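The third-period problem at Dallholm

I have held season tickets in section 11 at Dallholm for long enough to see four coaches come and go, and I have defended most of them past the point where it made sense. I'm not calling for anyone's job today. But the way this team uses its bench with a lead is costing it games, and I would like somebody in the organization to say so out loud.

Saturday was the latest case. Up 2 after forty minutes, the fourth line had been the best group on the ice. They drew a penalty, they kept the puck below the goal line, and Soo-ah Na's winner of a second goal came off one of their shifts. Then the third period started and they sat. Kettler tied it with four minutes left against a top pair that could hardly get back to the bench, and lost their skates in overtime only after we had already lost ours.

The argument for shortening the bench is that you want your best players out there when it matters. Fine. Your best players are only your best players when they have legs. A defender on her third long shift in a row makes the same bad pass as anyone else, and she makes it in a worse spot.
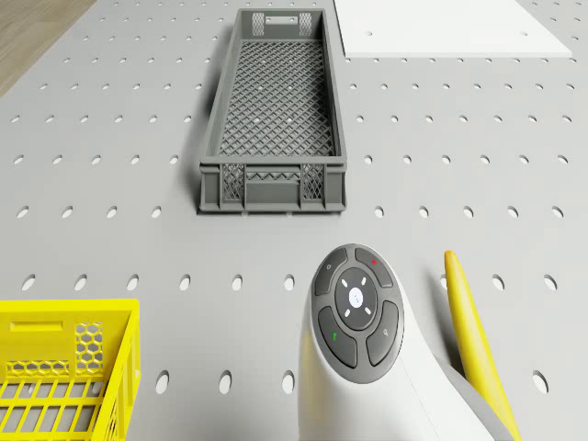
The people who run the numbers on the Pristeck message board will tell you that we hold the lead less often than we should, and I believe them, but you don't need a spreadsheet. Watch the line changes. In the first period they are quick and clean. By the middle of the third, players are gliding to the boards and the puck is going the other way.

Ji-hoon Cho handled this better when he had the job. He wasn't a great coach and his power play was hard to watch. He did roll four lines, though, in every building and every score, and his teams were usually the fresher side at the end of the night. When he went to Jemenness he took the habit with him, and they have been a pain to play against ever since.

I know what the reply is. The fourth line takes bad penalties, and one mistake in a tight game gets a coach fired. Maybe so. But the mistakes are happening anyway – they are just being made by the players with the biggest contracts, so they get called bad luck.

There are road games coming up in November against teams that skate all night. I'd give the fourth line a regular turn in every one of them, lead or no lead, and see where we are by the end of the month. If it goes badly, I'll write that column too.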